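Gripper closing past its limit, part two

Posted by Herman Osman on August 7, 2018

I left the last post with the arm on Estlow stopped and the drive reporting an overcurrent on the gripper axis. The cause is now known and a fix is in place on two of the arms. The third is waiting for a part.

For anyone who missed the first half: Estlow is the bench with the black top and the curtains. Its arms carry wrist cameras and parallel grippers with printed fingers. The control software is Pralulero, which Joten and I maintain between us, and the job is picking up small soft items and putting them in a dish. It had been dull and reliable since October.

The fault showed up as a pick that looked normal. The fingers came down, closed, and reported an object held. The arm lifted, moved to the dish, opened, and logged a success. The item was still on the table. On the next cycle the fingers closed harder, and on the one after that harder again, until the drive tripped. The log gave me 36 of these before I spotted the pattern, and I had put most of them down to poor lighting.

Pralulero decides whether something is held by comparing finger position with a stored closed position. If the fingers stop short of closed and the current is above a threshold, there must be something between them. The stored value is written once, at calibration. I had changed the fingers in the spring for a set with a slightly thicker contact face, and I had not run calibration again. The new fingers met 4 encoder counts before the stored closed position. Pralulero saw fingers that had stopped early with the current rising, and concluded that it was holding an item. It was holding its own other finger.

On its own that would only have produced false successes. The rising force came from a second mistake, also mine. There is a routine meant for slippery items which adds a little to the grip target when the camera still sees the item on the table after a lift. It had a step size and no upper limit. With nothing between the fingers it kept adding until the hardware protection stopped it. The drive limit is 200 in the controller's own units and the highest value I found in the log was 328, so the software had been asking for a good deal more than the drive would give.

The safety side bothers me more than the lost picks. We reach onto that bench to put things back, and the working rule was that a gripper which had just reported a clean release was safe to be near. The rule relied on the report being right. No one was hurt. I did put my hand next to a gripper that was about to run another cycle, and I would prefer not to do that again.

Changes made so far:

Calibration is forced after any finger change. The finger set has a number, the number is stored with the closed position, and Pralulero will not start if the two disagree.

The grip target has a hard ceiling, well under the drive limit.

An early stop is no longer enough to report a held item. The camera has to agree that the table is clear at the pick point.

After two failed lifts in a row the arm parks and waits for a person to acknowledge it.

Reaching in now needs the pause switch, whatever the log says.

Rondonuwu, the older of our two test scripts, should have caught the first fault. It closes the gripper on nothing and checks the result. It passed because it read the closed position from the same file as the main program, so both were wrong by the same amount. It now takes a fresh reading against the hard stop before every run.

Still open is the question of wear. Printed fingers do not keep their shape for ever, and a set that is correct today will drift. I plan to log the closed position at the start of each session and look at the trend. If anyone has figures for printed fingers pressed together many thousands of times, I would like to see them.

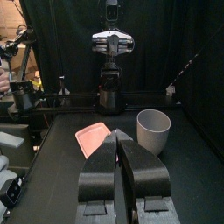
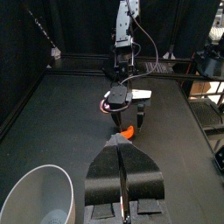
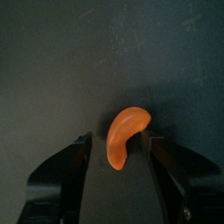
On the bench: fingers almost closed (first), fingers pressed together with the orange piece just beyond the tip (second), fingers apart at the orange piece (third).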